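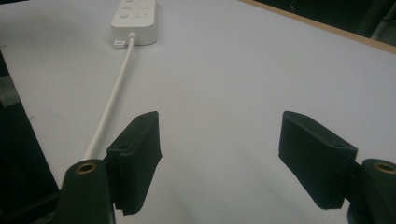
Power strip, cord and both gripper fingers, jaws open.

Filed under: Robotics / Bench Notes / Faults

The fault was intermittent, so it took longer to find than it should have. The Huso gripper would close on command, then lose its position reading partway through the stroke. The controller logged error 145 and held the last known value. With the jaws open it read correctly every time.

I replaced the encoder lead first. No change. Hélder Prata suggested logging the supply at 500 samples per second, and the log showed it: the rail dropped out for 2 ms at a time, always while the left finger was moving.

That pointed at the cord. It runs diagonally over the table and behind the left finger, and on low passes the mount was dragging on it. Each drag put a side load on the wall end, where the contact was already weak. The controller rode through most of the dropouts. The position board did not — it has almost no holdup capacitance.

A moving jaw against a mains cord is also a safety matter. The insulation was intact when I checked it, but I would not have counted on another 400 cycles.

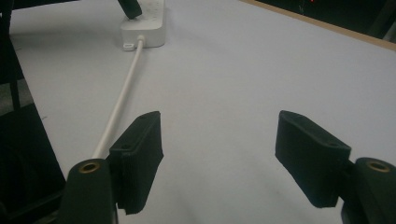 Changes made

Since this picture, the cord has been moved to leave the far side of the table, outside the reach of the arm. I added bulk capacitance at the position board and set the controller to stop on error 145. Holding a stale value was a bad default, and it was mine.

Dulce Gallegos reran the close test overnight with no faults logged. The Frade unit has the same default and still needs the change.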